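Wrist cam bracket keeps loosening – re-torque, Loctite or give up?
Board: Cells, Arms and Other Floor Furniture

follasden_nights
Joined: June
Second-hand six-axis arm, adaptive two-finger gripper, small camera at the wrist. Lives in a taped-off square in our back unit and moves jars of Brano chutney from one place to a slightly different place. Runs two shifts.

Every couple of weeks the camera drifts. It's only a hair, but the picks start landing off centre and the jars come out of the fingers on a lean. I nip up the bracket bolts, recalibrate, swear, and it behaves until it doesn't. Cycle count between drifts last time was 1,000 and change, if you believe the counter, and I don't.

Do I threadlock it, or is that asking for grief when I have to get it off again?

torqueless
What are you nipping it up with? If the answer is "my wrist", start there. Small screws into an alloy flange want a proper driver with a number on it.

Also, what's the film about? You mentioned in the other thread you still had plastic wrap on the forearm.

follasden_nights
My wrist, yes. It has many years of experience.

The film keeps the chutney off. Vinegar and sugar get into everything. It was the previous bloke's idea and I've kept the faith.

Jumik_Mod_2
Blue threadlocker, one small drop, clean threads. Not red. I've had to put a heat gun to somebody's red and I'd like that hour of my life back.

brackish
Going to disagree with the mod and live dangerously. Threadlock hides the problem. Something is giving that bracket a belting and I'd bet on the cable. If the camera lead is tied too tight at the forearm, it hauls on the bracket every time joint six goes around. Unclip it, jog the wrist through its full range at slow speed and watch the slack. Hands out of the cell while you do it, obviously.

torqueless
Cable's plausible. But he said the drift is tiny. A tight cable usually announces itself by snapping.

brackish
Mine took five months to announce anything.

ertürk_spares
We service a fair few of these out of the Ertürk workshop and the routine for a wandering camera is dull but it works. In order:

1. Park the arm low with the gripper near the floor, power off, locked and tagged. Low means you're not working over your head, and whatever you drop doesn't go far.

2. Take the film off. All of it, mate. It creases, it catches, and a loose edge can find its way into a joint. If you need splash protection, buy a fitted jacket. If you can't afford a jacket, wipe the arm down at smoko.

3. Brush out the fluff. Carpeted units are shockers for it. Soft brush and a vacuum, never the airline, which just posts the hair further in.

4. Look over the gripper while you're down there. Pivot bolts at the finger joints first, then the screws in the housing. Paint-mark each one so next time you can see at a glance whether it's moved.

5. Bracket screws out one at a time, threads cleaned, back in with a torque driver to whatever the maker's sheet says.

6. Recalibrate, run 60 picks on empty jars, check the paint marks. Run it for 30 hours and check again.

If the paint has moved, it's vibration or the cable and brackish gets to be smug. If it hasn't, your problem was your wrist.

follasden_nights
Righto. Power's off and I'm on the carpet with a torch. Found a small screw lying over by the orange tape, next to a scrunched-up bit of film. No idea how long it's been there. The pivot bolt on the gripper is in, at least. So is the silver one on the ribbed thing with the two orange strips. I'm now going around every hole on the arm with a screw in my hand like Cinderella's footman.

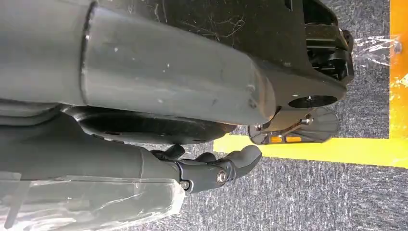

Re: the screw

Jumik_Mod_2
Measure it before you try it in anything. Thread pitch, then length. A screw that nearly fits will go in beautifully, once.

torqueless
There's fluff caught on that black housing up top, too. Step 3 wasn't a suggestion.

brackish
Could be off anything. I found one in my cell and pulled half the arm down looking for its home, and it was from the office chair.

follasden_nights
Measured. Same thread as the bracket screws, but shorter. None of the bracket screws are missing. I dislike this very much.

ertürk_spares
Shorter one might be from a cable clip. Check the clips along the forearm once the film's off. If one's hanging loose, the lead has been flogging about.

brackish
So, the cable.

torqueless
A loose cable, mate. You said too tight.

brackish
I said cable.

follasden_nights
Film's coming off tonight. I'll do the 30 hours and report back. Torque driver is on order, and my wrist has been stood down on full pay.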